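Windska Neighborhood Seed Library – progress report to the Mutiso Fund
2020-04-02

Hi all,

I promised you a proper update once the winter was behind us, so here goes! I'll try to keep it in some kind of order, but you know me by now and I make no promises.

The short version is that the seed library is open, it has members, and we've spent a bit less of your money than I thought we would by this point. When I wrote the application I guessed we'd get 50 households signed up in the first stretch. We have 67. A lot of them came in through the February seed swap at the Plemberg branch library, which was packed (I ran out of sign-up forms and had people writing their addresses on the backs of the old ones). The swap was meant to run for 2 hours and we were still sweeping up beans long after that.

We're now carrying 34 varieties, mostly vegetables, with a few herbs and flowers. Beans and tomatoes are way ahead of everything else. I had high hopes for the parsnips and almost no one has touched them, so I'm not ordering more. Lettuce did better than I expected, and the purple-podded pole beans were gone before lunch on swap day. I've asked everyone who took those to save a few pods for us in the fall, and I really hope they do, as we're starting from nothing on that one next year.

On germination testing – this took up far more of my winter than I'd planned. You asked in your last letter how we'd know the donated seed was any good, and that was a fair question. I did the old paper towel test on every donated batch, ten seeds at a time, rolled up and kept on top of the fridge. Most came through fine. The onions were hopeless, and so was one big bag of carrot seed that must have sat in a hot garage for years. I threw those out. Anything that sprouted fewer than six out of ten got a note on the packet telling people to sow it thick. 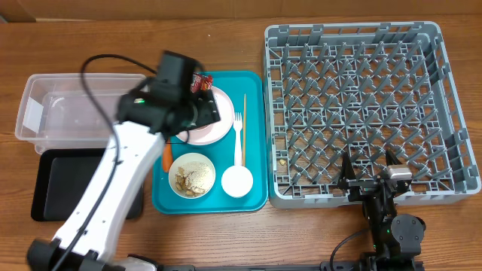 The packets themselves are the other thing I should talk about. I bought 200 paper envelopes to begin with, figuring they'd last into summer, and they didn't come close. The second order came from Wurkaveck, the paper goods place out past the rail yard, and they're a nicer, heavier envelope for nearly the same price. The flap glue is better too, so the tiny seeds (poppy, mostly) don't leak out of the corners. I've been stamping the name and year on the front and writing the sowing depth by hand on the back. My handwriting is terrible, so a second stamp is on the wish list.

Now for the part that hasn't gone well. The Plemberg branch closed its doors last month along with everything else, and our cabinet is inside it. The staff were kind enough to let me in to pick up the spring seed before they locked up, and I've been mailing packets out from my kitchen table ever since. Members email me what they want, I fill an envelope, and it goes out with the next day's mail. It's slower and it costs us postage, and that wasn't in the budget at all. So far I've covered it from the money set aside for the April and May workshops, which obviously aren't happening. I hope that's okay with you – please tell me if you'd like it handled some other way and I'll move things back.

Requests have gone up a lot, by the way. People are home and they want to dig! I've had notes from folks who have never grown a thing in their lives asking whether you can put potatoes in a bucket (yes, with holes in the bottom). I wrote up a one-page beginner's sheet and tuck it in with every first order. If you'd like a copy for the Fund's newsletter, just say so.

What's next: I'd like to move the workshops to the fall and make them about seed saving, so they line up with when people have something to save. I also need to sort out a drier spot for the reserve stock. My hall closet is doing the job for now, but it gets muggy in July and I don't want to lose a year's worth of squash seed to mold.

The spending sheet is in the same envelope as this letter. The one receipt missing is for the rubber stamp, and I'll send it along as soon as I find it.

Thanks so much for sticking with us,
Coordinator, Windska Neighborhood Seed Library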